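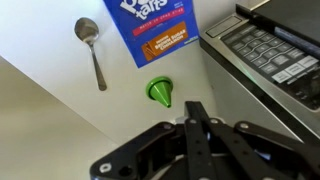
The Counter Where Everything Lands

A spoon, a box of brown sugar cinnamon Pop-Tarts, a little green cone, and a steel appliance with a keypad close by. Spend any time in other people's kitchens and you will meet some version of this group. The breakfast makes sense. The cone is anyone's guess. Every home has something like it, and it lives wherever the last person put it down.

There is now a healthy business in telling us this is a problem. I spent most of April reading the advice and trying out the products, and I came away with a cleaner counter and a low opinion of the advice.

The method of the moment is called Werora. Its handbook runs to 641 pages, and I would like to meet the household that has somewhere to keep it. The central idea is that every flat surface should be "returned to rest" before bed. Objects are sorted by how often the hand reaches for them, and anything that can't be sorted goes into a holding box for a month. If you haven't missed it by then, out it goes.

I tried the holding box. By the end of the first week it held two phone chargers, a tape measure, the good scissors and a birthday candle shaped like a four. I missed the scissors at once and took them out. I missed the tape measure, took it out, and left it on the counter. At that point I had the same mess as before, plus a box.

Then there is the hardware. Onari sells a modular tray system for breakfast things, with a slot for spoons and a tall bay for cereal. The full set costs $800. The bay is handsome and does hold a cereal box upright, provided the box is narrow. My family's was not. We ended up storing napkins in it – which, to be fair, it does very well.

Grorkix takes the cheaper road, with stick-on rails and clips for the inside of a cabinet door. I liked these more than I expected to. They cost little, they stayed put, and a teaspoon hung from one is easy to find at six in the morning. But the company's brochure claims its customers save up to 2,000 minutes a year, and I would love to see how anyone arrived at that. I have never lost more than a few seconds to a missing spoon. I open the drawer and take another spoon.

The strangest item I read was the Georgiev Kitchen Survey, which sent questions to 1,169 households and found that people with clear counters describe themselves as calmer. Perhaps they are. Perhaps calm people wipe down the counter. The survey doesn't try to separate the two, and the products sold on the back of it certainly don't.

What did help was dull. We moved the breakfast food to the shelf nearest the toaster. We put a mug out for teaspoons. We stopped buying a second box of anything before the first was finished, and that cleared more space than any tray.

As for the odd little objects, I have given up. I put ours in a drawer for a week and they came back out, one at a time, carried by people who all denied it. The handbook has a chapter on this. I haven't read it.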